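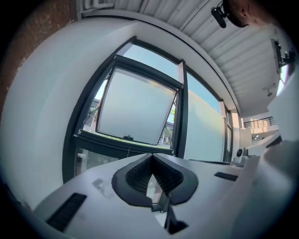 How long does the Sturnidville waterworks tour take? The full route takes 127 minutes, including the climb to the upper reservoir and a stop at the test bench.

We joined the Sunday group at the lower gate in October. Elvira Quintero, the shift engineer, led 14 visitors through the intake building first. Raw water comes down from the Travevik valley in a buried steel main and passes a coarse screen, then a fine one. The screens are cleaned by backwash on a timer, with a manual override for leaf season. The override was in use that morning.

The filter hall is the oldest part of the plant. It has 11 rapid sand filters, each with its own headloss gauge. Quintero explained that a filter is taken out of service on headloss or on turbidity, whichever limit is reached first. Air scour comes before the water wash – the order matters, as water alone leaves mudballs in the upper sand. Older operators still write the readings by hand next to the logged values.

Pumping is handled by five Rekmont units, one kept on standby. Noise in the pump room is high and ear protection is handed out at the door. Questions have to wait until the corridor.

Raíssa Arruda took over for the laboratory section. She went through chlorine residual, pH and hardness, and spent longer than planned on sampling taps: flaming the tap, flushing it, filling the bottle without rinsing out the preservative. The district called Desjardins has the longest pipe run and gets an extra sampling point at its far end.

The upper reservoir is reached by a gravel path with a steady grade. Only the valve chamber is open to visitors. The reservoir itself is drained one half at a time for inspection, so supply is not interrupted.

Sturdy shoes are required, and bags stay at the gate. The tour is free, but places must be booked by phone.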